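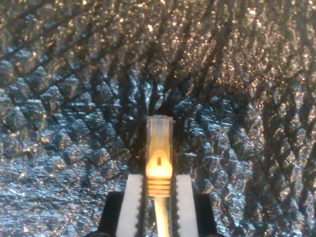 Booted patch cables in a home rack, worth it?

pindari_rack
Rewiring my small open-frame rack this February and need to order patch cables. The ones I like have a molded boot with a hood that wraps around the latch. Two-post frame, a Netgear switch at the top and a Dell server right under it. Do the hoods get in the way when the ports are stacked in two rows?

slowcopper
Yes, on the bottom row. The hood goes stiff after a year or so and you can't press the latch with a neighbor plugged in on each side. I cut them off with side cutters.

drarham_av
Don't cut them off. I pull cable through furniture and wall plates all week and a bare latch snags on everything. I ordered 500 with hoods for one job and had 6 come back with broken tabs. Before that it was a handful every month.

slowcopper
That's pulling. He's patching a rack. The cable goes in once and stays there.

pindari_rack
Mine don't stay, I move things a lot. The server sits tight against the switch, so there isn't much room for fingers under the ports.

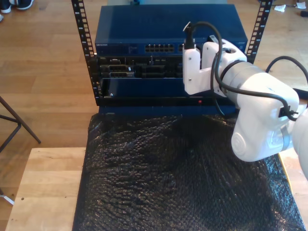
The whole thing is on a table for now with bubble wrap under it so the base doesn't scratch the wood. It goes in the closet when the cabling is done. I could move the blue panel up between the switch and the server, but that means taking the server out again.

vermeulen48
Move the panel. It took me 45 minutes with the server on a stack of books, and I've been glad of the gap ever since. Also get the bubble wrap out before you power up for any length of time. It holds heat and it slides.

drarham_av
Agree on the bubble wrap. A piece of old carpet is better under a rack.

slowcopper
Carpet near a server, no thanks. Rubber mat.

pindari_rack
OK, rubber mat. What about color? I was going to do cream for the house and black for anything that goes to the server.

vermeulen48
Two colors is fine. I label both ends anyway — Pranditz wrap labels, they stay on.

slowcopper
Buy 20 without boots and 6 with, and see which ones you reach for.

pindari_rack
I'll do that. Panel comes out tonight.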